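Slot Game Tester (part-time, contract)
Skodden – Games Review Team

Posted 29 March 2023

Skodden runs a comparison site for online slots and table games. We write reviews for adult readers in Canada and we play every game before we write about it. We are looking for a part-time tester to join the team until the end of August, with a possible extension.

You would report to Maeve Ní Chonaill, who edits the slots section.

What you will do

Play new releases in demo mode on desktop and mobile and record how the features behave. Each game gets a minimum of two sessions.

Check the paytable, the published return figure and the bet limits against the supplier's game sheet.

Write short notes for our reviewers. Plain notes are fine – the reviewers do the polishing.

Retest older titles when a supplier changes them. There are 82 in the backlog, most of them from Primum and Tilov.

No real-money play is involved at any point, and testers are not paid by results or by the number of games.

What we are looking for

You must be 19 or older and legally able to work in Canada. You should know the difference between a scatter and a wild, and be able to explain a bonus round to someone who has never seen one. Experience in quality assurance or customer support is useful but not required. French is an asset.

You will need a reliable home connection and a phone less than three years old. We supply the laptop.

Applicants who hold an account with Åberg or any other operator we review must declare it. It does not rule you out, but you won't be assigned that operator's games.

Hours and pay

Fifteen hours a week, on a schedule you set with your editor. Pay is $27 an hour, invoiced monthly. The work is remote, apart from one paid training day at our Halifax office. Travel to the training day is reimbursed with receipts.

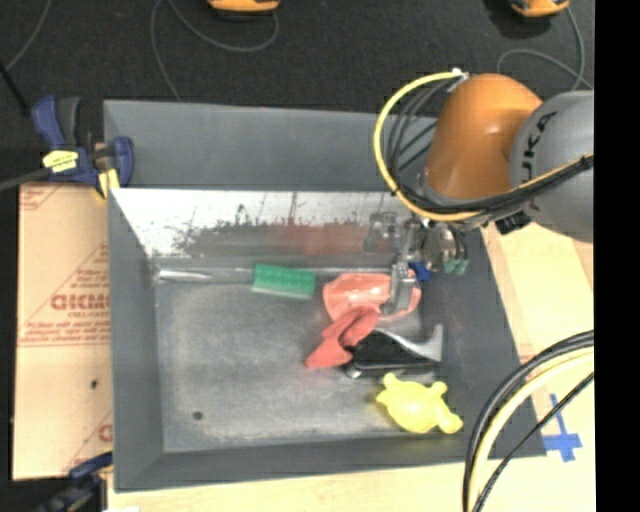
How to apply

Send a resumé and a one-page review of any slot you have played in demo mode to the slots section, using the form on our contact page. Choose "Tester – contract" as the subject and quote reference 61. Please don't send screenshots.

We will contact shortlisted applicants only. Interviews are by video call and take half an hour.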